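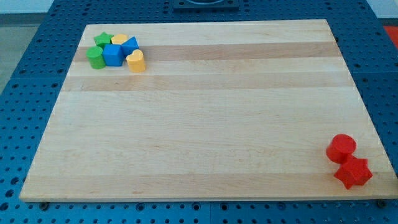 Stivulero: a picture and word set about shape-sorter blocks

Welcome! Stivulero is a collection of tabletop photographs of children's shape-sorter blocks, together with short written notes about which blocks are on the board and how they are grouped. We started it in April as a way to teach sorting words (beside, behind, together, apart, same color, same shape) and it grew into something we enjoy far too much to keep in a drawer.

Contents of this README

1. What you get
2. The blocks
3. The board
4. How layouts are written down
5. Color and shape words
6. Using it with children or language learners
7. Known problems
8. Credits and contact

1. What you get

The current release has 990 photographs and a plain text note for each one. Of those, 689 have been read by a second person, who looked at the photo and the note side by side and fixed whatever didn't match. The others have been read once. There is a column called "second_read" in the index so you can keep to the checked part if you want to.

The folders are:

photos – the pictures
notes – a text file per picture, same base name
index – a single table that lists every picture with its note, a layout type and the second_read column
wordlist – the words we use for colors, shapes and positions, with alternatives

2. The blocks

Everything is built from the kind of chunky plastic blocks you get with a shape-sorter toy. The opening photo is a nice example of what we call a "camp and outpost" layout: a crowd in one corner, with a green star, a green cylinder, a blue cube, a blue triangular prism and a yellow heart all pressed up together, and two red blocks keeping each other company in the opposite corner. There is a second yellow block in the crowd as well, mostly hidden, with just a rounded top peeking out. I love that one. It leads to great arguments about what shape it might be!

Please note that a color does not tell you the shape. Green turns up as a star and as a cylinder in that same photo, and blue as a cube and as a prism. We wanted plenty of cases like this, where "the green one" is not enough and you have to say a little more.

3. The board

The blocks sit on a light wooden board made of glued strips, with a couple of darker tan bands running across it toward the far side. Under the board is a blue work table with a grid of round holes. The bands are handy landmarks and some of our notes use them ("between the bands", "on the near side of the bands"). If you make your own layouts, a striped board of any sort is well worth having. Rasmus Kļaviņa tried writing notes for blocks on a plain white tray and ran out of things to say very quickly.

4. How layouts are written down

Each note is a few short sentences in everyday language. We start with the biggest group, then move to the smaller groups, then any block standing alone. Left and right are always the viewer's. "Behind" means farther from the viewer and "in front" means nearer.

A note for the opening photo could read:

"Six blocks are in a tight group at the upper left of the board. The green star is at the back. The green cylinder is at the far left, with the blue cube to its right. The yellow heart is at the front right of the group. Two red blocks are close together at the lower right."

We have 4 layout types in the index:

camp – every block in a single group
camp and outpost – a large group plus a much smaller one, well apart
line – blocks in a row, straight or wobbly
scatter – no group bigger than a pair

A block that is partly hidden still counts, and the note says what can be seen of it. If the shape can't be made out, we write "block" and leave it there. Guessing is for the classroom – the notes stay cautious.

5. Color and shape words

Mayu Oshima put together the word list and it is my favorite file in the whole set. She collected the words that people really reach for: a cylinder is also a "can", a "drum" or a "round one", and a triangular prism is a "roof", a "tent" or (several times!) a "cheese". All of them are kept, with the standard word listed first.

6. Using it with children or language learners

Some things that have worked well for us:

Show a photo for a short while, cover it, and ask which colors were there.
Read a note aloud and let everyone build it with their own blocks, then compare.
Ask for the block that is between two others.
Have one person describe the smaller group only, while a partner hunts for the matching photo.

Modupe Shehu uses the camp layouts for "behind" and "in front of", and the scatter layouts once those words have settled in.

7. Known problems

Shadows can make a blue side face look much darker than its top. We call the whole block blue. Hearts seen from above are sometimes noted as "rounded" in the once-read part. A few older notes say "next to" when the blocks are touching; we're changing these to "touching" as we find them.

8. Credits and contact

Layouts by Ilze Rätsep and Rasmus Kļaviņa. Word list by Mayu Oshima. Second reading by Modupe Shehu. README and index by Gudrun Boström, who would be delighted to hear what your group calls a prism. Send corrections with the base name of the photo and the sentence you would change.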